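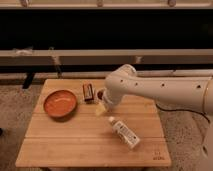 Rirkutov Tabletop Arm, Club Kit
Product code 482
Price: £725 including VAT
Availability: in stock, dispatched from Varkancombe

One robot arm for a school or college club that has outgrown line-following buggies and would like something new to argue over. The kit is built for pick-and-place work on a table: blocks, bottles, small boxes, a bowl to put things in. It will do this slowly and with great dignity. Members who want it to throw things should see our catapult page.

Suitable for clubs of up to 18 members, though only one of them can hold the controls at a time. We suggest settling the order before you open the box.

What you get
Arm with gripper fitted
Power supply and data cable
Table clamp
Spare gripper pads
Club handbook (spiral bound, lies flat, survives tea)
Entry form for the Sturkasholm Tidy Table competition, held each May

What you need to supply
A laptop, a steady table and your own objects. The cupboard at the back of the classroom will do nicely. Pick a mix of shapes, and include at least one thing that rolls.

The handbook
Written by Yareli Zepeda, who ran a sixth-form robotics club before she came to work for us and has kept the marking habit. There are 3 projects in it: moving a block into a bowl, standing a fallen bottle upright, and clearing a whole table. The first takes an afternoon. The second takes most of a term, and the chapter on it is the longest. Worksheets may be photocopied.

Competition use
The arm is allowed in the junior and senior classes at Sturkasholm without changes. Fitting the Weidemann soft gripper moves you to the open class, where the teams are older and bring their own chairs.

Delivery and returns
Unused kits can come back within a month. Used kits can come back too, but we do read the log file.

Spares
Gripper pads, clamps and cables are sold separately. Order two sets of pads. Clubs that order one set ring us up later and order the second.

Page updated 13/08/2024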